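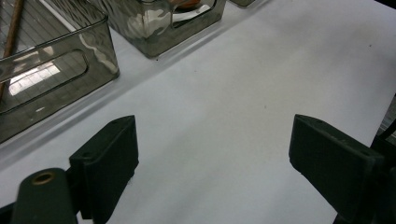
smoky gray bins on the white table, big one in front

Storage & Sorting > Craft rooms

bobbinjar
Sun 9 July
Finally moving my craft stuff out of shoeboxes! I got these tinted see-through bins and I'm torn. The rims are so shiny, and I love the cutout handle on the long side. So far all I've put in the front one is a wooden stick. Do I label them or is see-through enough?

Hosterdale23
Label them. I had tinted ones and by December I couldn't tell yarn from felt without pulling the lid off.

plumcrate
Disagree, sorry. You can see that reddish stick right through the side! Labels peel and leave goo, and then you're scrubbing plastic all weekend.

Hosterdale23
One stick, sure. Try it with 200 skeins in there.

bobbinjar
lol it won't be 200. (It might be 200.)

gultden_attic
What bugs me about smoky plastic is the glare. Look at the ceiling light showing up in yours. I went with plain clear and never looked back. Also, white table, brave! Mine shows every crumb.

bobbinjar
Yeah, there are little specks on it already, I wipe it down constantly. I like the gray though, it hides the mess a bit.

plumcrate
Keep the gray. Tie a tag through the handle if you have to, no glue needed.

Hosterdale23
OK, a tag I can live with.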